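Collecting Grasps at the Concrete Table

Viorica Nikolaidis and Valbona Golob

The Kelmendi set is our collection of hand-guided grasping runs on household clutter. One of us drives the arm, the other resets the table and keeps the log. Every run is saved with the wrist camera video, the joint positions, the gripper opening and one sentence in plain English saying what the arm was asked to do. The learning system, which we call Gukora, is trained on all four together.

We started in May with single objects on a bare surface. Gukora learned those quickly and then did badly as soon as two things touched each other. Since then almost all of our time has gone into piles, plates and bowls, where the arm has to take one item and leave the others where they are.

The target for this part of the set is 2000 runs. A run takes less than a minute when it goes well. Resetting takes longer, and most of the day goes there. We work in blocks of 40 and swap drivers between blocks. Valbona closes the fingers late and low, Viorica comes in from the side and closes early, and we want both habits in the data.

A few notes on how we do it:

Artificial fruit gives us the same shapes every day, and it doesn't bruise or leak. The drawback is weight. Some pieces are so light that a brush from a finger moves them, so the driver has to slow down for the last inch or two. We left those slow approaches in.

We keep failed runs if the driver recovered. A dropped item that gets picked up again is kept with a second sentence in the log. A run where the item leaves the table is thrown out. So far 69 have gone that way, most of them from the first blocks.

The sentence is written before the run starts. We tried writing it afterward and found we were describing what the arm did, including the mistakes. Now the driver reads it out loud first — "pick up the avocado," "lift the grapes off the plate" — and it can't be edited later.

Lights stay the same within a block and change between blocks. The background and the odds and ends on the table can be anything. We had a tidy setup early on, and Gukora got used to it. When we moved the arm to the Jisier bench for a day, it reached for the wrong side of the plate over and over.

The wrist view is the one we check first when reviewing a block. If the fingertips are missing from it at the moment of contact, the run is marked and looked at again.

Grapes from the fruit plate, seen from the wrist. The fingers come at the cluster from above and below, with the apple, mangosteen and avocado close by on the same pink plate.

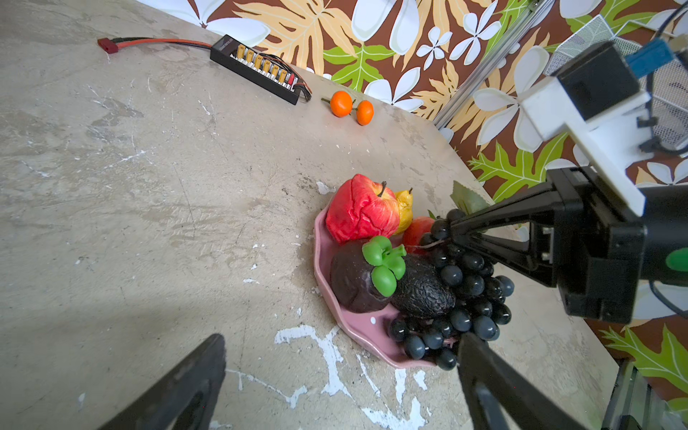
Soft and hanging shapes are still the weakest part of the set. We have 197 runs with grapes and would like at least twice that before the next training round. The trouble is in choosing where to hold: a grip near one end lets the rest swing, and a grip in the middle often brings a neighbor along. Both drivers are now varying the grip point on purpose and noting it in the log. After that we go back to cups and lids, which Valbona has been putting off.

Contact: Vevusness, Kelmendi data group | © Vevusness | Back to top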